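Restik R2 review: can a home robot clean a bathroom yet?

By Anahera Sutcliffe
October 19, 2021

Rating: 3 out of 5

The Restik R2 is a chore robot with one arm, a wheeled base and a lift column. It costs $2,409 with the standard gripper. I had one at home in Ashby for most of September and gave it the jobs I would most like to stop doing. Some of them it can do. The bathroom, which is the reason most people I talked to would want one, is still mostly mine.

Setup

The box is heavy and you will want a second person to get it up any stairs. Assembly took me an evening. The column bolts to the base with a hex key that comes in the kit, and the arm clicks on after that. The app then asks you to drive the robot through every room once so it can make a map. It missed the step down into my laundry room the first time and I had to mark it by hand.

The printed manual is thin. The online one is better, and the page on tool changes has clear drawings.

Picking up and putting away

This is what the R2 does best. It will clear a living room floor of socks, toys and shoes and drop them in a basket, provided the basket stays where you told it. It is slow. A floor I can clear in a couple of minutes took it most of a TV episode. I stopped minding once I started running it after everyone was in bed, though the motor in the column has a whine that carries through an open door.

It does not do well with thin flat things. Envelopes and playing cards it pushes along until they hit a wall.

Kitchen

It unloads the bottom rack of a dishwasher if the plates are all one size. Mixed bowls confuse it. I would not give it wine glasses. It wiped the counter well enough in the open middle and left a strip along the backsplash every time, because the wrist is too thick to get the cloth into the corner.

Laundry

It moved wet clothes from the washer to the dryer with one sleeve left behind on most loads. Folding is listed in the app as "preview." Towels came out in something like thirds. Shirts I refolded.

Bathroom

Restik sells a bathroom pack for this, with a brush holder, a sponge pad and a splash cover for the wrist. The flat parts went fine. It can wipe a vanity top, and it can pick a shampoo bottle off the floor and set it on a ledge.

Tubs and toilets are a different matter. A tub rim is glossy and curved, and the arm seems to have trouble judging where it is. Mine pressed too hard on the near side and barely touched the far side. It needed the lift column all the way down to get near the bottom of the tub, and then the elbow bumped the rim. With the toilet, it could lift the lid in 8 out of the 10 tries I gave it, but it could not scrub under the bowl rim at all.

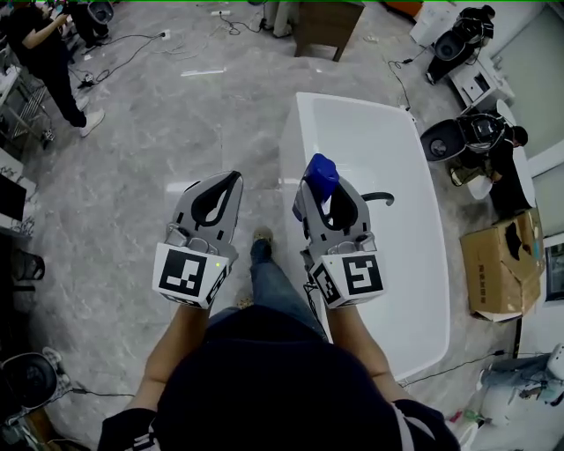 I asked Hatice Öztürkmen, who fits bathrooms for a living and has tried the same model in her showroom, whether I had it set up wrong. She said no. Her opinion is that small caps and wet handles are as much of a problem as the big curved surfaces, and that a second arm would help more than a better brush. A person cleaning a tub holds on with one hand and scrubs with the other, and the R2 has nothing to hold on with.

How it compares

The Poltel Home is cheaper at $2,262 and quieter, but its arm does not reach the floor behind a toilet and there is no bathroom pack. The Istero is a vacuum with a small arm on top. It is good at moving a shoe out of its own way and I would not ask it for more than that.

Support

I called twice. Both calls were picked up quickly, and a replacement sponge pad came within the week.

Should you buy it?

If your main trouble is stuff on the floor, or you find bending down hard, the R2 is worth a look. If you want the tub scrubbed, wait for the next one. The bathroom pack is sold separately and I would skip it.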